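Towels and Textiles: Frequently Asked Questions
Zarnenent Guest Apartments — Housekeeping
Last revised Oct 16, 2018

This page covers bath, hand and kitchen towels in all apartments. Bed linen has its own page. Questions not answered here go to Valquíria Leite at the linen desk.

How often are towels changed?

Every third day for stays of a week or longer, and at departure for everyone else. Towels left on the bathroom floor are treated as a request for a change. Towels on the rail are left alone.

Which towels belong to the apartment?

Anything with a woven tape loop on the short side. The loop carries the apartment number in laundry marker. Towels without a loop are assumed to be the guest's own and are not removed by housekeeping, even when they are on the floor.

What are the towels made of?

Bath and hand towels are cotton terry, looped on both faces. Kitchen towels are flat-woven cotton with no loops. The two types are washed separately. Flat-woven cloth picks up lint from terry, and the lint ends up on glassware.

Can colored towels be washed with white ones?

Solid red, navy and dark green go in their own load for the first 8 washes. After that they can be mixed with other colors, but not with whites. Towels that combine a saturated color with white in the same piece are the difficult case. Wash them at 30 °C (86 °F), full water level, normal spin, and take them out as soon as the cycle ends. Most of the bleeding we see on white borders happened while a wet towel sat folded on itself in the drum or in a basket.

How do I test whether a red towel still bleeds?

Wet a corner, press it between two layers of plain white cotton and leave it for 11 minutes under a weight. A heavy book in a plastic bag will do. If the white cotton shows any pink, keep the towel in a separate load.

May I leave a towel on the sofa or ottoman?

A dry towel, yes. A damp one, no. The pale upholstery in the living rooms takes up moisture through the weave and dries from the outside in, so a ring can form at the edge of the damp area. With a colored towel there may be dye in the ring as well. Bunched cloth is worse than cloth laid flat, since the inside of the pile stays wet long after the top feels dry. 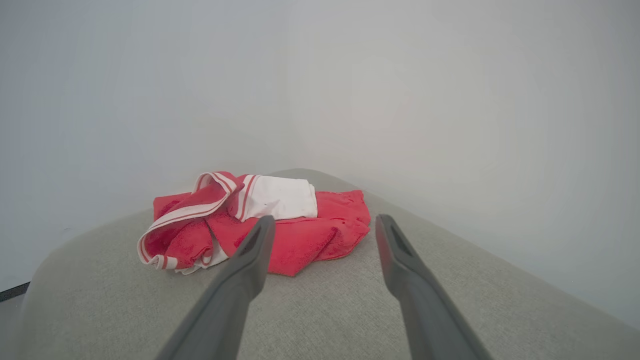
Iara Saavedra wrote in to ask whether a throw or a folded sheet under the towel would be enough. She had been drying off on the sofa after the pool for most of July and had seen no marks.

A throw slows the moisture down but does not stop it. For a few minutes of sitting it is adequate. For leaving a towel overnight it is not. Marks of this kind often show up only after the cushion has been damp and dry several times in the same place, so a clean cushion in July does not settle the matter. Each apartment has a folding rack behind the bedroom door or in the hall closet. Please use it.

A damp towel was left on the upholstery. What now?

Lift the towel straight up without dragging it. Press a dry white cloth on the damp area and hold it there. Change to a dry part of the cloth and repeat until nothing more comes off. Do not rub, and do not use a hair dryer. Leave the cushion uncovered with a window open. If color has transferred, stop after the blotting and report it. Do not apply spot remover. Oxygen cleaners will lighten the fabric around the stain.

Is there a charge for upholstery stains?

No charge for water marks reported before departure. Dye transfer is assessed case by case by Josué Lacerda.

Why do terry towels lose their softness?

Usually detergent residue. Use half the dose printed on the package and leave out the fabric softener, which coats the loops and reduces absorbency. If a towel is already stiff, run one hot cycle with no detergent, within the limit on the care label. Mixed red and white pieces should not get this treatment; give them a second cold rinse instead.

The nap looks lighter in some areas. Is the towel faded?

Probably not. Terry loops lie in different directions after use and reflect light differently. Shake the towel, brush the surface one way with a flat hand and look again. Areas that remain lighter after brushing are faded or have been in contact with a bleaching product. Face creams for acne are a common source.

How should towels be folded?

Bath towels: lengthwise in thirds, then in half, then in half again. The finished fold faces the front of the shelf.
Hand towels: lengthwise in thirds, then in half.
Kitchen towels: in quarters, flat.
Striped or bordered towels: as bath towels, with the border turned inward. Turning it outward puts the edge where it catches on the shelf brackets.

There is no need to fold used towels at departure. Put them in the laundry bag, loosely, and leave the bag open.

What about loose threads?

Cut them flush with the surface. Do not pull. A pulled loop will run along the row and leave a bare line. Small scissors are in the sewing kit, top kitchen drawer.

There is a small dark speck that does not wash out.

Report it at the linen desk with the number on the tape loop. Isolated specks may be mildew, grease or a fiber caught in the weave, and each is handled differently. A fiber can be picked out with tweezers. Mildew means the towel is retired. Grease gets dish soap, worked in dry and left for 26 minutes before a normal wash.

What happens to retired towels?

Terry is cut into cleaning cloths. Flat-woven towels go to the workshop as rags. We retired almost 1,000 pieces last year, most of them for frayed hems.

Can I buy the towels?

Not from us. The current stock comes from Zamfir, in the heavier of their two weights. The older striped pieces were from Eter, and we do not reorder them.

Where do I get extra towels?

Linen desk, ground floor, mornings only. In the afternoon leave a note with Jailson Sales at the front door. State the apartment number, the type and the quantity.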